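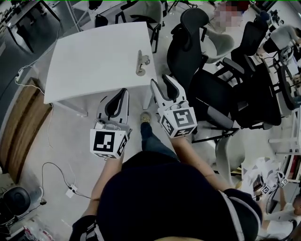 Rashidi

Section 5. Recording your first demonstrations with the Grullirham hand grippers

Okay, you've charged everything and paired both grippers with the Clorov recorder (if you haven't, go back to Section 4, I'll wait). Now for the fun part -- picking things up! I'm assuming one small object on a plain table. I like a white table with hardly anything on it, and I keep a gripper in each hand even when the task only needs one, so that both tracks get saved.

1. Stand facing the table, close enough that you can reach the middle without leaning. I stop when my toes are just short of the near edge.

2. Hold the grippers out in front of you with the fingers pointing away from your body. The marker cubes near the base need to be in view of the head camera the whole time, so don't let a sleeve slide over them.

3. Press Start on the recorder and hold still until you hear the second beep. The software is finding both cubes during this bit. If you get the low buzz, it missed one, and usually a small turn of the wrist fixes it.

4. Reach for the object, close the fingers, lift, and set it down at the target. Go slower than feels natural! My first takes were way too quick and the robot jerked all over the place when it played them back.

5. Bring both hands back to where they started and press Stop.

6. Move the object a little and go again. I do 30 takes per object before I let Bondari train on anything. You can get away with fewer for a really simple pick, but I've regretted it.

Note: If the list shows error 414 next to a take, the recorder lost a cube for more than two seconds. Delete that take. I tried trimming them by hand back in March and it was a miserable afternoon.

Note: Other people can record in the same room, but give each pair of grippers its own ID set under Settings > Markers, or you'll end up with somebody else's hand in your data.

Caution: Look down before you step back. Cables on the floor are easy to forget when you're staring at your hands -- tape them or run them along the wall.

Caution: Keep your own fingers clear of the gripper fingers when they close. They pinch.

Last updated Oct 1, 2018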